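Workshop notebook, January, started 7.40 in the morning with tea

Right, the dye bench. I said I'd write up the madder and weld trials before I forgot which pot was which, and I've already half forgotten, so what follows is in the order I can remember it and not the order it happened.

Wool first. The cones from Skondlow came up much greasier than the last lot, and I didn't scour them properly the first time round. I could tell as soon as I dropped a skein in water, as it just sat on top like a duck. So everything got a second scour, an hour at a bare simmer with a squirt of washing-up liquid and a bit of soda, then left in the pot to cool by itself overnight. Don't hurry the cooling! I tipped one skein straight into cold water to save time and it's now a very nice small felt rope, if anyone wants one.

Total dry weight after scouring was 555 grams. It was 598 before, so that's a startling amount of sheep gone down the sink. I'd been working out my alum from the label weight for months, which explains a few things about last autumn's yellows. From now on weigh AFTER the scour, write it on the tag, and use that number for everything.

Mordant: alum and a little cream of tartar, same proportions as page one of this book. Ishbel thinks I'm heavy-handed with the tartar and she may well be right, the handle on the weld skeins is a touch crisp. I'll halve it next time and see if the colour suffers.

Madder went in after soaking the chopped root overnight in the big enamel pan. The Urnodura thermometer is reading low again, or else the old glass one is reading high, and they disagree most just where it matters, at the point where the red starts going brown. I've been trusting the glass one. Kept it under the mark for two hours, stirring whenever I walked past, and got a proper brick red on the first dip, a soft coral on the second and a sort of tired peach on the third (which I love, and which photographs like sticking plaster). There's still colour in that bath. I've put the lid on and left it under the sink with a label, please don't throw it out.

Weld was easier. Chalk in the water made all the difference and I can't believe I left it out before. Our tap water is so soft up here that the yellow comes out thin and greenish without it, and with a teaspoon of chalk stirred in it went almost sherbet. I did one skein without, to compare, and it's tied with blue thread.
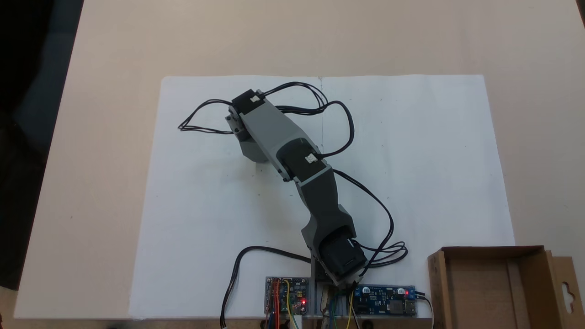
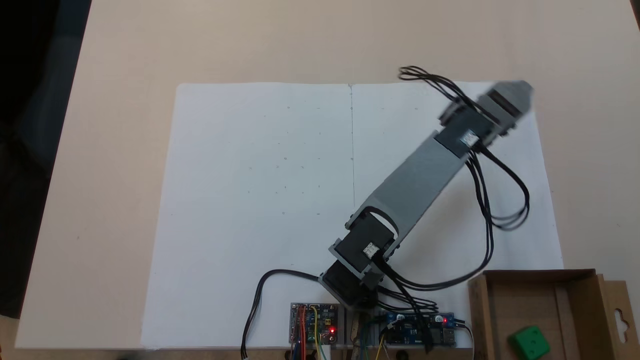
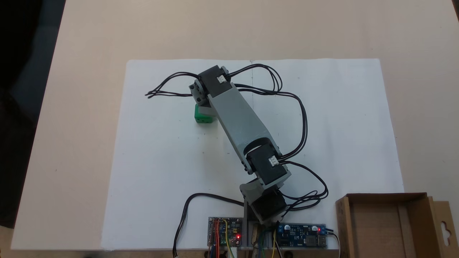

Back to the weld, then. The overdye with indigo is where it all got exciting. I'd kept the vat warm in the old Mackay slow cooker with a towel over the top, and it had a decent coppery skin on it by mid-morning. Two short dips over the yellow gave me a green I've been chasing for ages, mossy and a bit blue in the shadows. Four dips was too many, it just reads as teal. The trick seems to be squeezing the skein out under the surface before lifting it, so it doesn't drip and froth air back into the vat. I did forget on one and got a lovely set of navy blotches down one side. That one's going into the sock box where it can pretend to be deliberate.

The vat sulked after lunch. It went from yellow-green to a murky blue, so I fed it a spoonful of fructose, warmed it up and left it alone until 4.15. By then it had come back nicely. I'm inclined to think I'd simply been dipping too fast and it needed a rest (don't we all).

Things that didn't work:

Onion skins on the unmordanted skein. Pale tan, and most of it rinsed away.

The iron afterbath on the coral. I wanted a dusty plum and got wet cardboard. Far too much iron, I think I used the madder-weight sum by mistake and didn't check. Try a tiny pinch, and dip for seconds, with a clean skein to compare it against.

The Valeck skein winder, still slipping. I tightened the wing nut and it held for one skein and then flung the next one across the room. It wants a rubber washer.

Rinsing took the rest of the afternoon. The madder bled and bled, as it always does, and I gave up waiting for the water to run clear and hung it anyway. I'll rinse again when it's had a few days to rest. There are 28 skeins on the rack now, counting the felt rope, and the back window looks like a sweet shop. Ishbel Lamont came by to borrow the big scales and stayed an hour holding the greens up against each other. She wants the two-dip one for a yoke and has asked me for 200 grams of it, all matching, so now I've got to do it again on purpose.

For that I'll want:

One scour, one mordant pot, everything in together so it's even.

Fresh weld, not the bag with the broken clip that's been open since summer.

Chalk!

A clock by the vat. I was counting dips in my head and I'm fairly sure the phone rang in the middle of one of them.

Light test: I've wound a bit of each colour round card and taped half of it over with foil, and it's on the sill facing south. Not that we're getting much sun to test with. Leave it until spring, then peel the foil off and have a look. My money's on the onion going first.

Gloves are finished, there's one left hand and it's got a hole in the thumb. More alum needed too, and string.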